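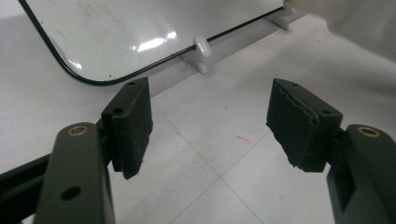

Last updated: Wednesday, 9:40 pm

Diary: the first warm week
by Shobha Arumugam
June
4 min read

The apricots are in! I went down to the market in Vallarmont before breakfast, meaning to buy two lemons and a bunch of parsley, and I came home with a whole crate of them, small and freckled and so ripe that I had to carry it flat in front of me like a birthday cake. Huguette Delorme was behind the stall and she kept slipping extra ones on top while I was counting out my coins. I asked her when the big ones come and she said never mind the big ones, the little ones make the best jam. So that was my day decided.

I have wanted to make apricot jam in this kitchen ever since we moved in. My mother made it every summer (well, mango mostly, but apricot when she could get it) and she had a way of doing it with cardamom that I have never seen written down. I called my uncle Narayanan to ask what he remembered. He remembered eating it. He thought there might have been lime in it too, and then he told me about the year the lid blew off a jar during a wedding lunch, and by the time we hung up it was after eleven and I hadn't cut a single apricot.

I cut them all at the kitchen table with the radio on. The good ones came open with one twist and the stone just fell out, which is so satisfying I could have done another crate. I kept the bruised ones in a bowl for eating. Then everything went in the big pot with the sugar, the crushed cardamom and the juice of one lime, and I let it sit for an hour while I hung up the sheets and walked over to Brunemano to mail the package for Zeyu.

That walk! I'd forgotten how good it is this time of year. The path behind the chapel is all poppies now, and somebody has mowed the strip by the stream, so it smells like hay the whole way down. I saw a lizard as long as my hand on the wall by the post office. I took the long way home by the mill and picked elderflowers, stuffing them in my hat, and I didn't mind at all that my shoes were full of grass seed.

Back to the jam. It was 28 degrees outside and a lot hotter than that by the stove. Vinzenz came by to return the ladder and I put a wooden spoon in his hand and made him stir, and he was very good at it, slow and steady all the way around the bottom. He told me his grandmother used to crack a few of the stones and put the kernels in. I've read you should be careful with those, so we left them out, but I love knowing that people did it. He says she wrote everything down in a green notebook and that his sister in Wutov has it now. I'm going to ask if I can copy some pages. There is supposed to be a plum cake in there that he still talks about, and he had it last when he was nine.

We tested it on a cold saucer, the way my mother did, pushing it with a finger to see if it wrinkles. First time, soup. Second time, almost. It took around 20 minutes more than the recipe said, and then all at once it wrinkled up and we both cheered. The color is unbelievable, a deep orange with little dark specks from the cardamom. I filled every clean jar in the house and one coffee mug, which we ate from, standing up, with the heel of yesterday's bread.

Is it my mother's? No, hers was darker and I think she used less sugar. The smell was right, though. When I lifted the lid to stir in the last of the lime, I was back in her kitchen on Menon Street with my school bag still on, waiting for the spoon. I had to go stand in the yard for a minute. It was a happy kind of crying, and the swifts were screaming around the roof, and I stayed out there until Vinzenz yelled that it was bubbling over.

Supper was cheese, tomatoes and the bruised apricots, out on the step, since the kitchen was still too hot to sit in. The jars are lined up on the windowsill and every so often a lid goes "tick" as it seals. I've heard 5 so far and I keep getting up to check which one it was.

Tomorrow: elderflower cordial, if I can find the big strainer. Take a jar to Huguette. Call Narayanan back and tell him yes, there was definitely lime in it. Scrub the pot, which I have left soaking and am not going to look at tonight.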